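Helpers wanted for the open day -- Drimton hall, Gasville, April 2019

We need people. Short version: visitors come in, you show them the hand-held grippers, they have a go, you get them out the door again happy. Paid, lunch included, no robot background needed.

## What you'd be doing

- Greeting groups at the door, handing out badges
- Running the gripper table. Each demo is 45 minutes, then a short break, then the next lot
- Helping visitors put the gear on and take it off (straps, clips, lots of cables -- you get used to it)
- Folding clothes. Lots of folding. The demo task is laundry and every group leaves a pile
- Answering questions, or finding Yuto Yoshida if you can't

## Who we want

Comfortable talking to strangers. OK on your feet most of the day. Patient with kids and with there parents. Spanish or Italian a plus, not required. You should be able to lift a packed equipment case with one other person.

We've got 143 visitors signed up so far and more coming in, so please only apply if you can do the full day. Half days don't work, we tried it in January.

## Pay and hours

$52 for the training session, $143 for the day itself. Training is 60 minutes with Ada Cocco, who'll walk you through the grippers and the sign-in sheet. Wear sneakers or other flat shoes. Dark top please, we dont have shirts to give out.

Tall windows, mezzanine, plenty of light, and a shiny floor with cables on it, so watch your step when you're moving between groups.

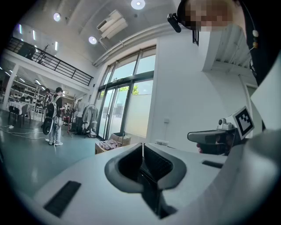 ## How to apply

Email Nkechi Sani at the Grilier front desk. Name, phone, two lines on why you'd be good at this. No resume. If you've worked an event with Ginevra Donati before, say so and skip the two lines.

Spots go in the order we hear back. Parking behind the building, use the side gate.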